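Ticket 1862: Greifer löst Haken nicht, Lauf bricht mit Kraftüberschreitung ab
Projekt: Groltness
Komponente: Simulation / Greifersteuerung
Gemeldet von: Halima Kaijage
Bearbeiter: Bořivoj Štefanec
Priorität: hoch (von mir auf mittel gesetzt, von Domon wieder auf hoch, ohne Kommentar)
Status: in Bearbeitung
Angelegt: 24.12.24

Fehlerbild

Der Arm fährt in der Simulation die Ablageposition über dem grauen Brett an, senkt ab, der Befehl zum Öffnen geht raus, und dann bleibt die Kraftanzeige am Handgelenk stehen, wo sie ist. Beim anschließenden Hochfahren bricht der Regler ab. Meldung im Log: "contact force limit exceeded, step 1778". Danach steht der Arm, und es hilft nur noch ein Neustart der Szene.

Reproduzierbar: nach meiner Erfahrung ja, aber nicht bei jedem Startwert. Mit Startwert 1071 jedes Mal.

Erwartet: Greifer öffnet, Arm fährt in die Ruhelage, Szene läuft bis Schritt 2000 durch.

Versionen: Filip aus dem Juni-Stand, Plerkunov in der Fassung, die Domon uns als "stabil" übergeben hat. Die Anführungszeichen sind von mir.

Kommentar 1 – Štefanec

Habe den Lauf mit 1071 nachgestellt. Abbruch bei mir ebenfalls in Schritt 1778. Ich tippe auf die Kontaktparameter. Die Steifigkeit der Finger ist im Plerkunov-Profil sehr hoch angesetzt, da reicht eine kleine Durchdringung, und die Kraft schießt hoch. Vorschlag: Steifigkeit halbieren, Dämpfung lassen, neu starten.

Kommentar 2 – Kaijage

Kann man machen. Ich glaube nur nicht daran. Wenn es die Steifigkeit wäre, müsste der Fehler auch beim Zugreifen auftreten, und da ist die Kurve sauber. Das Ticket vom letzten Mal wurde mit genau dieser Begründung geschlossen, und jetzt sitzen wir wieder hier.

Kommentar 3 – Štefanec

Steifigkeit halbiert. Abbruch kommt später, aber er kommt. Mit einem Viertel der Steifigkeit läuft die Szene durch, dafür rutscht das Teil beim Transport sichtbar aus der Lage. Das ist keine Lösung, das gebe ich zu.

Kommentar 4 – Antwort Domon (per Mail, von mir hier eingefügt)

"Das beschriebene Verhalten ist in unserer Referenzszene nicht nachvollziehbar. Bitte prüfen Sie, ob zusätzliche Objekte in der Szene den Arbeitsraum des Arms beeinträchtigen, und wiederholen Sie den Test ohne diese."

Kommentar 5 – Kaijage

Die Referenzszene von Domon besteht aus einem Arm und einer Ebene. Dass dort nichts klemmt, glaube ich sofort.

Trotzdem gemacht wie gewünscht: alle Dekorobjekte auf kollisionsfrei gestellt, Lauf wiederholt, Startwert 1071. Ergebnis unverändert, Abbruch im selben Schritt. Damit ist der Arbeitsraum für mich als Ursache vom Tisch. Ich habe die Objekte danach wieder auf den alten Stand gesetzt, damit wir nicht zwei verschiedene Szenen vergleichen.

Was mir beim Durchsehen aufgefallen ist: Im Log steht nach dem Öffnungsbefehl eine Rückmeldung "gripper state: open". Diese Rückmeldung kommt im selben Schritt wie der Befehl. Kein Greifer ist so schnell, auch kein simulierter. Ich vermute, Plerkunov meldet einfach den Sollwert zurück und schaut gar nicht nach, wo die Finger stehen.

Kommentar 6 – Štefanec

Bestätigt, soweit ich den Quelltext lesen darf. Die Statusabfrage liest das Befehlsregister aus. Die Fingerposition wird zwar berechnet und auch ins Log geschrieben, für den Status aber nicht verwendet. Der Arm fährt also hoch, sobald er "open" bekommt, ganz gleich, was die Finger in dem Moment machen.

Offen bleibt, warum das nur bei manchen Startwerten zum Abbruch führt. Der Startwert verschiebt die Ablageposition ein wenig. Kann sein, dass der Haken je nach Lage an der Kante hängt oder eben nicht.

Kommentar 7 – Kaijage

"Kann sein" ist mir zu dünn für ein Ticket mit Priorität hoch. Hat jemand den Haken im Kollisionsmodell angeschaut? Im Sichtmodell ist er ein dünnes Ding mit Bogen. Wenn das Kollisionsmodell daraus eine konvexe Hülle macht, ist der Bogen zu, und alles, was wir über "hängt an der Kante" sagen, ist geraten.

Rendering aus der Groltness-Szene zum Abgleich der Lage von Greifer und Brett:
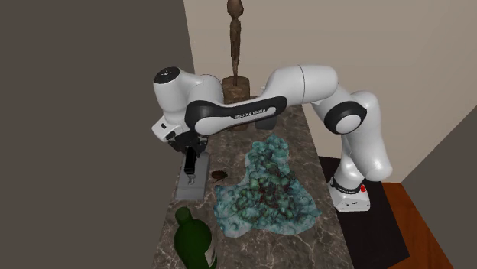 Anhang 1: Arm über dem Tisch, Greifer über dem grauen Brett, darunter der kleine graue Haken.

Mehr gibt die Ansicht für unsere Frage leider nicht her. Ein Teil des Bretts liegt hinter dem Greifer, und ob irgendwo Kontakt besteht, lässt sich daran nicht ablesen. Ich würde deshalb bitten, künftig keine Renderings mehr als Beleg für "Greifer hat gelöst" in die Tickets zu hängen. Dafür gibt es die Kontaktliste.

Kommentar 8 – Štefanec

Kollisionsmodell geprüft. Es ist eine konvexe Hülle, du hattest recht. Der Haken ist für die Physik ein massiver Keil. Habe ihn testweise in mehrere kleine Körper zerlegt und die Statusabfrage auf die berechnete Fingerposition umgebogen, beides nur in meinem Zweig.

Lauf mit 1071: kommt über Schritt 1778 hinaus und endet regulär bei 2000. Kraftkurve beim Öffnen ohne Sprung.

Kommentar 9 – Kaijage

Zwei Änderungen auf einmal, und jetzt wissen wir nicht, welche geholfen hat. Bitte beide einzeln laufen lassen, jeweils mit 1071 und mit mindestens einem Startwert, der vorher schon sauber war. Und die Steifigkeit vorher auf den ursprünglichen Wert zurück, falls in deinem Zweig noch die halbierte steht.

Kommentar 10 – Štefanec

Stand tatsächlich noch auf halbiert. Zurückgesetzt. Ergebnisse mit Startwert 1071:
Nur Haken zerlegt: Abbruch, aber später als Schritt 1778.
Nur Statusabfrage geändert: läuft durch, eine kurze Kraftspitze unterhalb der Grenze.
Beides: läuft durch, keine Spitze.
Der bisher saubere Startwert bleibt in allen Varianten sauber.

Kommentar 11 – Kaijage

Damit kann man arbeiten. Die Statusabfrage ist für mich der eigentliche Fehler, und der liegt bei Domon. Einen Greifer, der "offen" meldet, weil man ihm gesagt hat, er solle öffnen, möchte ich an keiner echten Anlage freigeben, und solange Plerkunov so arbeitet, bleibt die Freigabe für den Hardwaretest von meiner Seite gesperrt. Log und Kontaktliste sind an Domon raus, zusammen mit der Frage, ob die Abfrage im Hardwaretreiber genauso gebaut ist.

Das Ticket bleibt offen. Bitte nicht auf "gelöst" setzen, nur weil ein Zweig durchläuft.

Kommentar 12 – Štefanec

Domon hat den Eingang bestätigt, zur Frage nach dem Hardwaretreiber steht in der Antwort nichts. Den zerlegten Haken übernehme ich in die Hauptszene, die Änderung an der Statusabfrage bleibt vorerst in meinem Zweig.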